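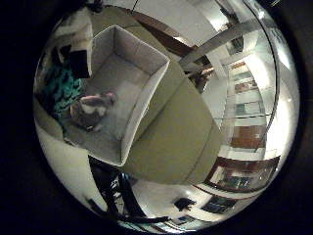 4. What happens to offset promises after the signing

4.1 Where the contracts came from

I should say up front that I never set out to write about offsets. I wanted to know why small navies keep paying more for patrol boats than the list price, and I kept running into the same side paragraph in the sale announcements: the seller will put work into the buyer's economy. A paint shop, a training course, a share of the engine servicing. Those side paragraphs looked more interesting than the boats, so I followed them.

The raw material is the Mac Giolla register, which collects public notices of export sales of military equipment. I went through 1,303 notices and kept the 358 that name an offset in enough detail to check later. "Enough detail" was my own call. If a notice said "industrial cooperation will be explored," I dropped it. If it said which town would get the work, I kept it, even when no amount of money was given.

Checking was slow. I looked for a follow-up notice, a company report, a local permit, anything that showed the work had started. When I found nothing I coded the promise as "no trace," and I want to be careful with that label. It means I found no trace. Plenty of defense work leaves very little paper that someone like me gets to read.

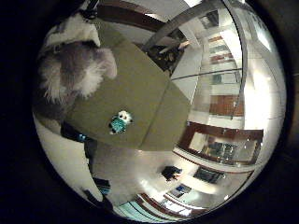 4.2 The Venosville case

The sale I know best is the one that sent Zandside patrol boats to a buyer whose main repair port is Venosville. The boats carried Nistix radar sets, and the offset came in two parts: hull repair would move to the port, and the radar sets would be serviced there too.

The hull part went more or less as promised. The yard got a lift and a covered hall, and the first boat was hauled out for repair under the new setup before the last one had been delivered. The radar part is a different story. Servicing radar means opening the box, and opening the box means an export license from the seller's government, and that license was for "handling and replacement" only. So the technicians in Venosville could unbolt a faulty set and ship it home – a job they could have done without any offset at all.

I don't read this as bad faith. The people who wrote the offset and the people who wrote the license were in different offices, and as far as I can tell from the documents they were working from different drafts of the deal.
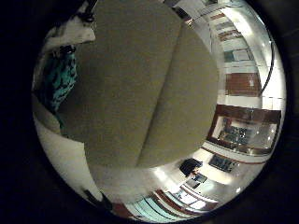
Once I knew what to look for, I found the same gap in other contracts too. Steel, paint, catering and classroom training tend to arrive. Anything with software inside tends to shrink to swapping parts. Figure 3 sets this out by type of work, with the "no trace" group shown separately so you can take it out if you trust it less than I do.

One thing the figure can't show is timing. The usual wait between signing and the first sign of local work was roughly 3 years, and by then some buyers had changed governments and stopped asking. I had hoped to model that properly, but the dates in the register are too patchy, and I'd rather leave it as a remark than dress it up. The next section goes back to price, with the software-heavy contracts split out from the rest.
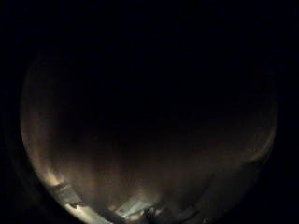 By the editors, Mac Giolla Working Papers | Jun 1, 2025

This section replaces the one in the earlier draft. The coding rules for "no trace" have been tightened, and two contracts that turned out to be the same sale reported twice have been merged. Comments on the radar licensing passage are especially welcome, as the author is still looking for buyers' copies of the license terms.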